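Prorkstead Tabletop Layout Kit
Set-up Guide
Section 3: Mat, lid and block

3.1 Scope

This section covers fixing the mat to a table, setting out the lid, checking and placing the block, and packing up. It applies to the standard kit with the 700 mm mat. The short mat supplied with the Nukon bench is fixed with clips and has its own sheet.

Read Section 2 (Choosing a table) first. Cleaning agents are listed in Section 6.

3.2 Parts and supplies

In the kit:
Mat, dark grey, 700 mm by 363 mm
Lid, round, green plastic, raised rim, 149 mm across
Blocks, small, off-white plastic, 2 (one in use, one spare)
Storage cloth (Skoltix, charcoal)

Not in the kit:
White masking tape, low or medium tack
Tape measure or steel ruler
Soft pencil
Lint-free cloth, slightly damp
Dry cloth

Note: Packing tape, duct tape and double-sided tape are not suitable. They can lift varnish from a wooden top and leave glue on the underside of the mat. Marks caused by these tapes are not covered by the Mwaipopo warranty.

3.3 Preparing the tabletop

1. Clear loose items from the area where the mat will lie, plus a hand's width on all sides.
2. Wipe the top with the damp cloth, following the grain.
3. Dry it with the second cloth. Check along the back edge, where water tends to sit.
4. Remove old tape. Pull it back slowly and low over itself. If glue stays behind, rub it off with a fingertip before trying any cleaner.
5. Run a flat hand over the whole area. Grit under the mat shows up later as a small raised spot, and a block standing on such a spot will lean.

CAUTION: On oiled or waxed wood, test one short strip of tape in a place out of sight. Leave it overnight, then peel. If the finish comes away or turns cloudy, use a different table.

3.4 Fixing the mat

1. Unroll the mat and lay it face down for at least an hour, or overnight if it has been stored in a cold room. Do not press the curl out with an iron or a hair dryer.
2. Turn it face up. The two sides differ slightly in feel; the face is the smoother one.
3. Set the long edge parallel to the front edge of the table. Measure at both ends of the mat and adjust until the readings agree.
4. Mark the four corners lightly in pencil on the tabletop.
5. Tape the first corner at the back left. Lay one strip across the corner, half on the mat and half on the wood, then a second strip crossing the first.
6. Smooth the mat from that corner towards the back right corner with the side of the hand. Tape the back right corner in the same way.
7. Smooth from back to front. Tape the two front corners. These take the most wear from sleeves and wrists, so use more strips here and let them overlap well onto the wood.
8. Press each patch down firmly, working from the middle of the patch outwards.
9. Check the mat against the pencil marks. If it has crept, lift the front corners only, smooth again and retape.

Keep the tape to the corners. A continuous border of tape traps air under the mat and makes the middle bubble in warm weather.
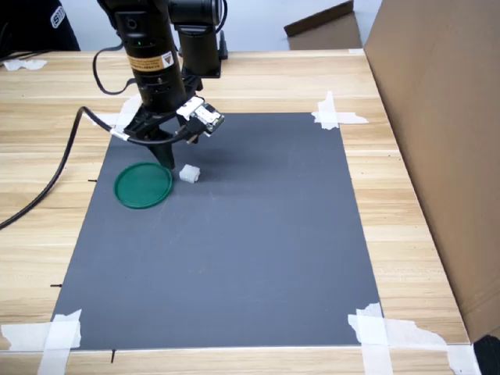
Faint scuffs on the face of the mat are normal and do not affect use. Replace the mat if a fingernail catches on a mark, if the surface has gone shiny over an area larger than the block, or if any edge will not lie flat after a full day face down.

Check the corner patches at the start of each session. Masking tape dries out, and in a sunny room it may need changing every week or so. Change all four patches together. Tape left on wood for too long tears into slivers on removal and takes a good deal of scraping.

3.5 Placing the lid

1. Wipe both sides of the lid and dry it.
2. Put it on the left part of the mat, towards the back, with the rim facing up.
3. Keep the whole lid on the mat. No part of it should rest on tape or on bare wood.
4. Press lightly on the rim at several places. The lid should not rock. If it does, turn it a little and try again. If it still rocks, check the mat for grit (3.3, step 5) and then check the underside of the lid for moulding burrs.
5. For layouts that must be repeated, draw around the lid in chalk. Do not use pencil or pen on the mat.

Left-handed users may mirror the layout. Where several people share one table, agree on one side and keep to it, and write the choice on the record sheet.

Note: Lids from food tubs are not a substitute even where the size is close. The rim height differs and many of them bow in the middle.

3.6 Checking the block

Check the block before first use and again whenever it has been dropped. Do this over the storage cloth, in good side light. The cloth need not be pulled flat. Allowed to sag, it forms a shallow dip that stops the block from rolling off.

1. Look at the faces. Fine horizontal ridges are part of the way the block is made and are acceptable. A ridge that has opened into a crack is not.
2. Look at the edges. They will not be perfectly crisp. Slight waviness is acceptable.
3. Feel for strings, tabs or crumbs of plastic. Loose ones can be rubbed off with a thumb. Leave firmly attached ones in place unless they are on the underside.
4. Stand the block on a flat surface and tap the table beside it. It should stay standing without turning.
5. Hold it up to the light. The plastic lets some light through. Dark specks inside are harmless.

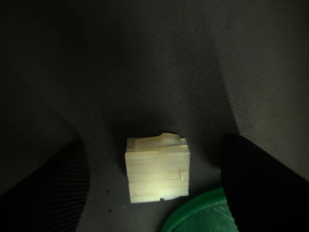
Do not sand the sides to make them smooth. Sanding changes the size, and a sanded block will no longer match the spare. The underside may be given a few light strokes on fine paper laid flat on the table, only if the block fails step 4.

If a block fails and cannot be put right, withdraw it and use the spare. Order a replacement at the same time. Blocks are sold singly under the part name Prorkstead Block, Plain. Blocks from kits made before January have sharper corners and should not be mixed with the current type in the same set of trials.

CAUTION: Small part. Keep away from children under three years of age and from pets.

3.7 Placing the block

There are two standard positions. Choose one before starting and write it on the record sheet.

Position A, block on the mat

1. Stand the block on the mat to the right of the lid, close to the rim without touching it.
2. Turn it so that one face is parallel to the long edge of the mat.
3. Take the hand away upwards. Drawing it away sideways often shifts the block.

Position B, block on the lid

1. Lower the block onto the flat part of the lid, inside the rim.
2. Leave a clear gap between the block and the rim on all sides.
3. Check that the lid has not slid on the mat. If a chalk outline was drawn, compare against it.

The block does not need to be at the exact centre of the lid in Position B unless the record sheet asks for it. A small offset to either side is within the normal range of placement.

Note: Do not fix the block with tape, putty or glue in either position. Residue on the lid will alter how the block sits from then on, and most solvents that remove putty will cloud the plastic.

3.8 Light and background

Set the table where the light falls evenly on the mat. Soft shadows beside the block are acceptable. Hard shadows with a sharp edge make it difficult to judge whether the block is square to the mat, particularly in Position A, where the pale block stands out strongly against the dark surface and its shadow does not.

A plain wall behind the table is preferred. Where a side of the table faces a window or a walkway, stand a sheet of cardboard upright along that side. It should reach most of the way along the edge and must not lean over the mat. Plain brown or tan board is fine. Avoid printed cartons with the print facing in.

Route any cables so that they lie clear of the mat and do not pull on the tape patches.

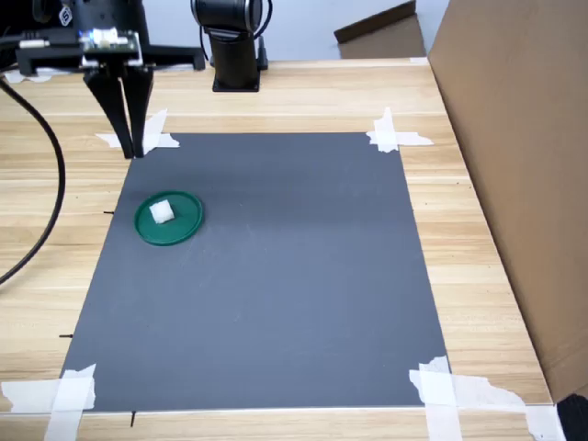
Kurniawati Pelupessy

3.9 Final check

Go through the points below before each session and initial the record sheet.

Mat flat, no bubbles or raised spots
Tape firm at all four corners
Long edge of mat parallel to front of table
Lid rim up, fully on the mat, not rocking
Block clean, upright, in the position recorded
Spare block in the storage cloth, off the table

If any point fails, correct it and start again from the top of the list. Correcting the tape nearly always moves the mat a little, and the lid with it.

3.10 Packing up

1. Put the block in the storage cloth with the spare and fold the cloth over twice.
2. Wipe the lid. Store it flat, rim down. Do not stack anything on it.
3. If the mat is staying in place, brush it off and cover it with a clean sheet of paper.
4. If the mat is coming up, peel the front corners first, then the back. Pull the tape away from the mat towards the wood.
5. Remove all tape from the mat before rolling. Roll it face out, loosely, and hold it with a cotton band. Rubber bands leave a dent.
6. Rub out the pencil marks on the table.

3.11 Common faults

Mat creeps forward during use
The front patches are too small or have dried out. Replace all four patches and extend the front ones further onto the wood.

Tape will not hold on the tabletop
Polish or oil on the wood. Wipe with a cloth dampened in warm water and a little dish soap, then rinse and dry. If it still will not hold, see Section 2.

Lid spins when touched
The underside has bowed outwards, usually after hot washing. Replace the lid. Wash lids by hand in lukewarm water.

Block falls over in Position B but stands in Position A
Dirt on the lid, or the block is standing partly on the curve where the rim begins. Clean the lid and move the block inwards.

Chalk outline will not brush off
Use the damp cloth in small circles and let the mat dry fully before retaping.

Questions about this section go to Rizal Osman at Mwaipopo, product support. Give the kit number printed on the inside of the box flap.

Section 3 last revised October 4, 2025
Next: Section 4, Record sheets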